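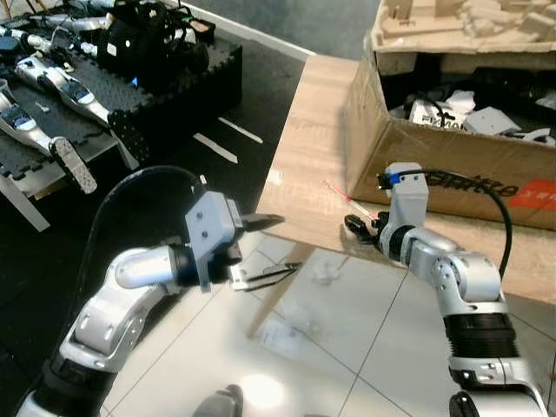 Last touched 7/20/19. If something here contradicts the sign on the gate, believe the gate.

# Zedondale Community Garden: Questions We Get

## Getting a plot

**How do I get one?**

Put your name on the list. The list lives in a green binder in the shed, and also in a spreadsheet, and the two have been known to disagree. When they do, the binder wins. Write your phone number clearly. We have lost at least one promising tomato grower to a seven that looked like a one.

**How long is the wait?**

Most people hear from us within 2 seasons. Plots near the water tap almost never come free, and people have been known to stay put through divorces and hip replacements to keep one. Plots by the Pament Street fence open up every spring. Go look at them in August before you get excited. They get sun from dawn until you wish they didn't.

**How big is a plot?**

A full plot is 148 square feet. It's an odd number because the original surveyor measured around a stump. The stump is gone but the number stayed. Half plots are exactly what they sound like.

**Can I share with a friend?**

Yes, but one of you has to be the name on the form. Pick the one who answers email. Please also settle the zucchini question between yourselves before planting, as we don't mediate.

## Water

**When can I water?**

Before ten in the morning or after six at night. You can water at noon if you like watching it evaporate, but your neighbors will say something, and they'll be right.

**Is there a limit?**

The garden's back tank holds 400 gallons and serves everyone on the east side. Sprinklers left running overnight will empty it, as we learned in June. Hand watering, soaker hoses and drip lines are all fine. If you put in a drip line, walk it once a week and look for the spot where it's watering the path.

**The tap is dripping. Who do I tell?**

Everyone, apparently, judging by the inbox. Turn the handle a little past where it feels finished. If it still drips, email us.

## What you can grow

**Is anything banned?**

Mint in open ground. Mint in a pot is welcome, as long as the pot has a bottom and isn't sitting in a crack. Also bamboo, running raspberries, and anything that will be taller than the shed in five years. Sunflowers get a pass because they die.

**Can I use pesticides?**

No sprays that would worry you on somebody else's lettuce. Insecticidal soap is okay on a still day. For squash bugs we recommend getting up early and being mean.

**What about the Bumska beans?**

They're a pole bean that has been saved here for longer than the records go back. Take a handful of seed from the jar in the shed, grow them, and put two handfuls back in the fall. They taste like a green bean. People get very emotional about them anyway.

## Compost

**What goes in the bins?**

There are 3 bins. The left one takes fresh scraps and weeds that haven't gone to seed. The middle one is cooking, so leave it alone. The right one is finished and you may take two buckets a month. No meat, no cheese, no glossy cardboard, and no bags labeled "compostable," which in our bins last about as well as a tarp.

**Something in the bin is moving.**

Good.

## Everything else

**Are dogs allowed?**

On a leash, on the paths. Bugti, the gray cat you'll meet near the rhubarb, has an arrangement of her own and isn't covered by this rule. Please don't feed her. She will tell you she's hungry. She eats at four different houses.

**My neighbor's plot is all weeds. Can I fix it?**

Pull whatever has crossed onto your side and write to us about the rest. Stepping over the string with a hoe and good intentions is how the feud of plots nine and ten began.

**Do I have to come to work days?**

Two a year. Bring gloves. There's coffee, and it's bad, and there's plenty of it.

**What if I'm going on vacation?**

Tie a red ribbon to your stake and whoever is passing will water for you. They may also pick whatever gets ripe while you're gone. Consider it a fee.

**Who do I ask if it isn't on this page?**

Zarmeena Dhanial keeps the plot list and the shed key. She reads her mail in the evening. Put your plot number in the subject line or expect to be asked for it.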